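Ticket 689 - Procedure manual template, step numbers start again from 1
Product: Grekuvar manual templates, standard set
Opened by: Hafþór Dalsgaard, Nilldale
Handled by: Gun-woo Min, template support, Gondport
Opened: October 6, 2025
Status: Solved, one point open

Problem as reported

I have filled in your procedure manual template for our site. In the chapter "Folding and packing" the steps should go from 1 to 14, but after every picture the numbers begin again from 1. The table of contents is also wrong. It shows the chapter two times, once with the old title from the template.

I attach the pages from the chapter.
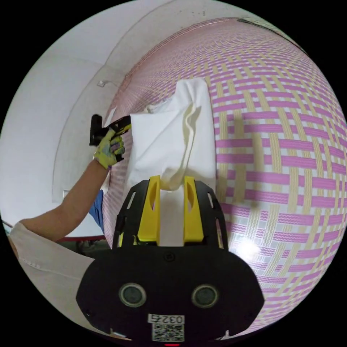 Gripper 0327 with white cloth

What I tried before writing: I deleted the picture and put it in again. I copied the chapter to a new empty file. I also chose "Continue numbering" from the menu, and it helped until I saved and opened the file again.

First answer (Gun-woo Min)

Thank you for the clear report. I opened your file and I get the same error. Please tell me two things: did you paste the text from an older manual, and which style name is shown when the cursor stands in step 4?

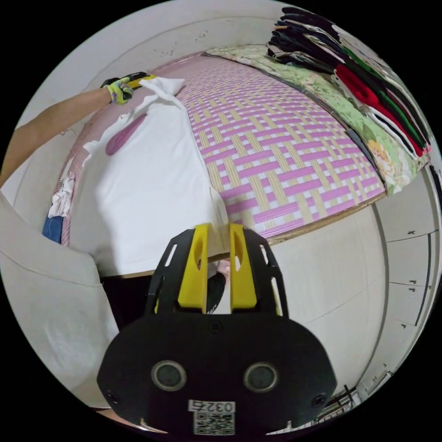

The style name is in the small box on the left side of the toolbar. If it says "Step" followed by a number, the text has brought its own style from another document, and the template does not know it.

Reply (Hafþór Dalsgaard)

Yes, the text is from our old manual, which was made by Orellana. The box says "Step 3". In the table of contents I have now updated the fields and the old title is still there. 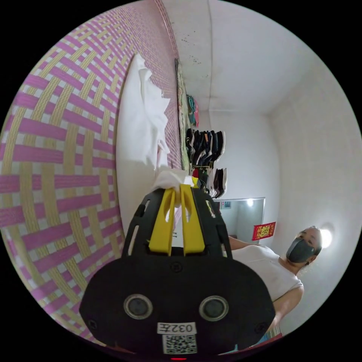
Page numbers are another small matter, but I mention it so that it is in the same ticket. The footer jumps from 3 to 1000 after the second chapter. I have not typed this number anywhere. Also the line under one picture, "Tissue between the yellow fingers", is printed in the contents list as if it were a heading. I would like it to stay under the picture only.

Second answer (Gun-woo Min)

Now it is clear. Please do the steps in this order and keep a copy of the file first.

1. Select all steps in the chapter and set them to the style "Procedure step".
2. Click on each picture line and set it to "Picture text". It will then leave the contents list.
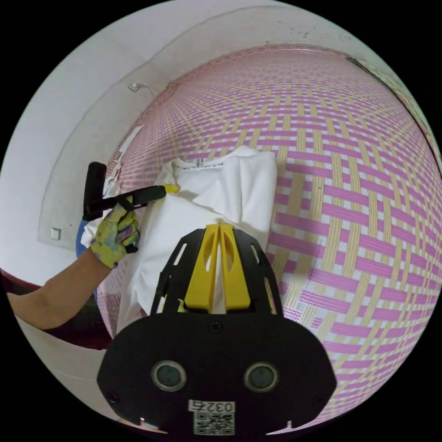 3. Open the section settings after chapter two and choose "Continue from previous section". The old file had a fixed start number there.
4. Search for the old chapter title. It is in a hidden line above the new one - delete the whole line.
5. Update the table of contents, choose "Entire table", save and open again.

Result (Hafþór Dalsgaard)

Steps 1 to 5 are done. Numbering is correct after saving, and the footer is correct too. The contents list shows the chapter once. One thing remains: when I export to PDF, the links in the contents go to the page before the right one.

Note from support

The link error is known and has its own ticket, 942. A corrected template is planned for December. Until then, please put a page break before each chapter heading and export again. Hafþór will be informed through ticket 942.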